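Wrist camera (robot arms)

A wrist camera is a small camera bolted near the end of a robot arm, close to the gripper, so that it travels wherever the hand goes. People also call it a hand camera or an eye-in-hand camera. I've been writing most of the entries on this wiki about small arms, and this is the one I get the most mail about, so I've rewritten it from scratch with notes from my own bench in Stutidstead.

Where it sits

There are two common spots. One is on the last link of the arm, looking past the fingers from behind. The other is on the gripper body, off to one side, which gets you closer but means a finger always eats up part of the view. I like the second spot (Noemi Park, who edits these pages with me, really doesn't, and she'll tell you so on the talk page). With a side mount you see the fingertips and the thing you're reaching for at the same time, and for grabbing stuff off a desk that's most of what I want!

Focus

Small cameras often come with the lens set for a person sitting at a computer. On a wrist that can be too far or too near, depending on where the arm is in its reach. My Clirkov module has a fixed lens and gives me a soft picture at most distances. Big shapes come through fine. Small print doesn't, so if your job involves reading labels, get a lens you can turn by hand and lock it with a dab of paint.

Soft fingers, hard fingers

The camera and the fingers need to be picked together. I tried two sets on the same arm back in January: the Lepik fingers, which are rounded and matte, and a pair of straight metal ones from Welby. The metal pair threw bright spots into the image every time the desk lamp was on, and my tracking code kept chasing them. The Lepik pair is chunkier and blocks more of the corner – a fair trade, I think, for a picture that stays calm. On grip alone I'd still take the Welby set for thin things like pencils.

Frame delay

Delay matters more than sharpness. My first setup ran through a cheap hub and came in at 200 milliseconds, and the arm would sail right past its target before it knew it had arrived. Plugging the camera straight into the controller fixed most of that. Zoriana Kovalchuk has a longer write-up on cables under "Controllers", and I'd read it before buying anything.

Things people try first

Nearly everyone starts with blocks. I'd go for ordinary desk clutter instead, such as a pen cup, sticky notes or a pile of booklets. Mesh cups are a great test because you can partly see into them, and pens lean at all sorts of angles. White pens on a white desk are tough too, so put a colored one in the mix while you're tuning.

See also: Fixed overhead cameras; Finger pads; Controllers; Lighting a small bench

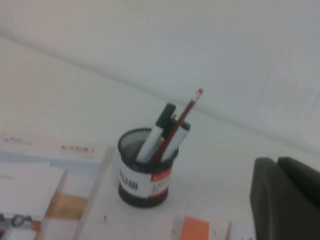 Wrist camera view, fingers open, mesh pen holder on the desk.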